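Kitchen > Tips and Tricks > Soups and Stews

How I keep soup from becoming too salty (and what I do when it is too late)

256 shares | 10 comments

In our house we eat soup nearly every evening from November until the spring. My mother-in-law in Odenwood taught me most of what I know about it, but she never measured anything, so I had to learn the salt part by my own mistakes. I made many of them. These are the habits which stayed with me.

Salt at the end. When a soup cooks for a long time without the lid, the water goes away and the salt stays. A pot which tastes right at four o'clock can be too strong at seven. I put only a small pinch with the onions at the beginning and I leave the rest for the last ten minutes.

Taste the stock alone first. Cubes and powders are very different from each other, and some are almost only salt. I dissolve a little in a cup of hot water and drink a spoon of it before I decide how much goes in the pot. If I also use bacon or smoked sausage, I take half of the cube and keep the other half in foil.

Let the spoon cool. Very hot soup hides its salt, at least for my tongue. I wait one minute and then I taste again – it is often enough already.

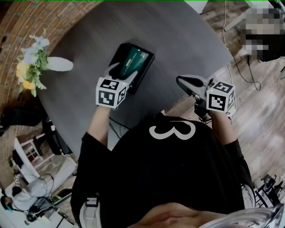

If the soup is already too salty, the best help is more of everything else. Add water or unsalted stock, and then some more vegetables so it does not become thin. A handful of red lentils or rice also works well, but give it the time to become soft. Afterwards you have a bigger pot, and you can freeze what you do not eat.

Many people put a raw potato in the pot and take it out later. I tried this 3 times and I must say the soup tasted the same to me. The potato drinks some of the salty water, that is all. If you cut it small and leave it in, it is at least a good potato soup.

For creamy soups I use a spoon of sour cream or plain yoghurt. It makes the taste softer. Take the pot from the heat before you stir it in, otherwise it can separate into small white pieces. A few drops of lemon juice are also good with lentils or beans, but start with very little, you cannot take it back either.

One more thing about leftovers. Soup with noodles gets thicker in the fridge, so I add water when I warm it, and only after this I check the salt. I used to do it in the other order and then wondered why it was flat.

Related tips
Which lid fits which pot
Freezing stock in small portions
Dried beans without soaking
How to store fresh parsley for longer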